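Speaker notes -- gripper comparison, hand-held tools and wrist cameras

Slides 1 to 14. Keep to 25 minutes, leave the rest for questions. Clicker is unreliable past slide 9, stand near the laptop.

Slide 1. Title

Say who we are and what the talk covers. Hand-held grippers only. The arm work at Sandale is a separate talk and I will not take questions on it until the end.

Slide 2. Why we compared them

Two tools were in use at Etlow by June and their recordings could not be mixed. Different jaw travel, different pad material, different camera angle. A policy trained on one set did badly on the other. We wanted to know which of the three differences mattered most, so that we could fix that one first.

Slide 3. The two tools

Palumbo: parallel jaws, flat rubber pads, rigid fingers. Strong, simple, easy to calibrate. Weight is mostly behind the hand.

Gultow: linkage jaws that swing as they close, ridged pads, camera looking down between the fingers. Lighter at the front. More play in the pins after long use.

Do not read out the full specification table. It is in the handout.

Slide 4. Test objects

Rigid: mug, box, tin. Soft: towel, shirt, knitted garment. Thin: card, envelope, single sock. Each object was picked up from a hard table and again from a soft surface. The soft surface is the part people leave out, and it changed the ranking.

Slide 5. Rigid objects

Short slide. Both tools did well. Palumbo slightly better on the tin, where the flat pads sit squarely. Gultow better on the mug handle. Nothing here would make anyone change tool. Move on.

Slide 6. Soft objects on a soft surface

Spend time here. On a hard table the fingertips can press down and slide under an edge. On a bed or a cushion the surface gives way, the cloth sinks with it, and the jaws close on both layers or on neither.
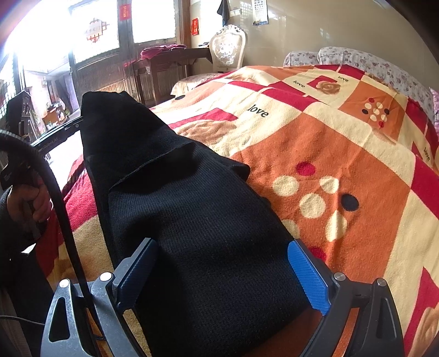 Jaw opening is the first number to settle for cloth. Too narrow and the operator has to aim at a fold; too wide and the closing stroke is long enough for the fabric to shift. With the pads spread either side of black ribbed knit, the operator still has to choose what to close on, and the folded-over flap with its lifted hem is the feature I would point to. A raised edge gives the fingertips a place to enter without pressing into the blanket. Point out the fine grid of ridges on the right-hand blue pad, which is in good light, and then the left pad, which is in shade and much darker. Same tool, same instant, very different pixel values. That leads into slide 7.

Slide 7. Lighting and exposure

Overexposed windows pull the exposure about and dark cloth loses its detail first. Ribs in a black knit can be read where the light falls on them and fade elsewhere. We tried fixed exposure and automatic exposure. Fixed gave steadier pad colour but lost more of the dark garments. Automatic kept the garments but the pads drifted from one part of a recording to the next. We kept automatic, with an upper limit on gain. If someone asks about a wider dynamic range sensor: yes, on the list, not tested.

Slide 8. Pads

Flat rubber against ridged pads, both fitted to the Gultow jaws, so that the linkage was the same. Ridges across the closing direction hold knit well and hold smooth card badly. We tried 11 pad sets and kept 3. The rest wore out, peeled off or marked the objects.

Slide 9. Cable

Dull but it cost us the most time. A stiff cable puts a turning force on the wrist and the operator corrects for it without noticing. The correction then appears in the recorded motion. Route the cable over the forearm, leave slack, and check that it does not rub the linkage at full opening.

Slide 10. Two hands

With a tool in each hand, one holds the cloth and the other works the edge. The tools then block each other's view. Time offset between the two recordings must be checked at the start and at the end of every session -- a single check at the start missed drift twice.

Slide 11. Results

Show the chart and wait. Ranking by object type, no overall score. Linkage jaws ahead on cloth, parallel jaws ahead on flat rigid faces, no clear difference on the rest. Camera angle mattered more than pad material. I expected the reverse.

Slides 12 to 14. Open points and backup

Pin wear, gain limit, left-handed operators. Backup slides hold the calibration procedure and the failed pads.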